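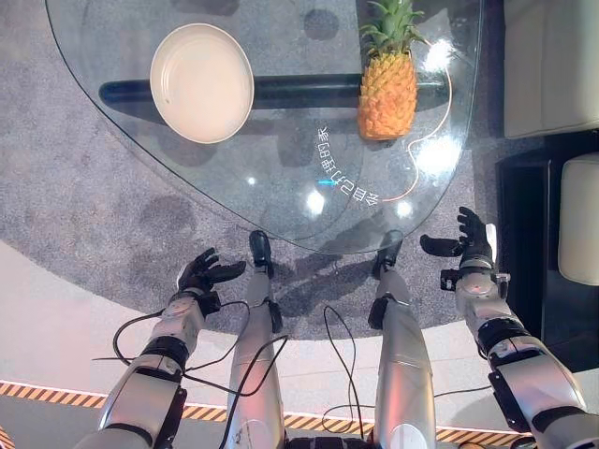

Project report: a church food pantry and who it reaches
Amparo Pacheco, with Inmaculada Alcaraz
2 February 2019

What we looked at

The pantry at Flimthorpe runs out of a church hall, open twice a week. Question was simple: do families who come for food also get pointed to the other help the church offers (rent, rides, English class)? Short answer, mostly no.

How we did it

Sign-in sheets for January, all typed up by hand. 346 households. Also talked to 5 helpers, notes in the back. We wanted to do a survey too but ran out of time, and the Spanish version wasnt ready.
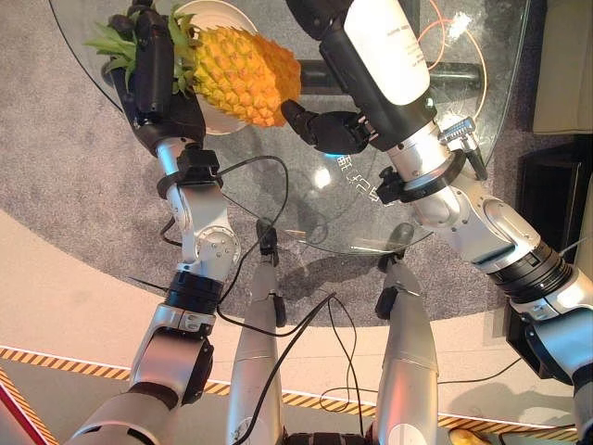

Pineapple on a white plate, held by a black hand.

What we found

Pantry gave out 2882 bags over the year, going by their own log. Log has gaps in spring. Rides are the big problem. People on the Hesano side of town have no bus after five, so they come early or skip it. Helpers know this. No one had wrote it down.

The flyer for the English class sits by the exit, under the coat hooks. Most people walk out with both hands full. Inmaculada timed the check-in line and it was slow, so the desk is a better spot for flyers. 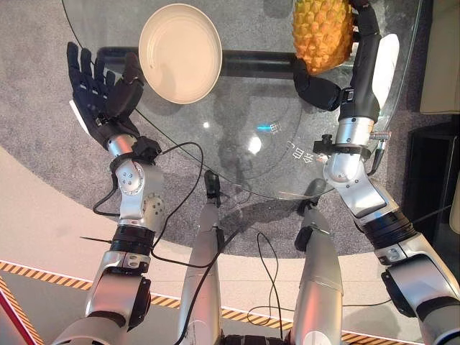

Money is tight also. A flyer reprint in two languages would take up to 400 dollars, which the outreach budget does not have until fall. The church might share costs with the Idanard food bank, they already split the freezer. We did not get to ask them.

What we would change

Move the flyers. Ask one question at sign-in: do you need a ride? Keep the log in one notebook, same pen color or not, just one notebook.

Limits: one month of sheets, one church. Some names repeat with diferent spellings and we merged those by guess.

Notes and typed sheets are in the blue folder.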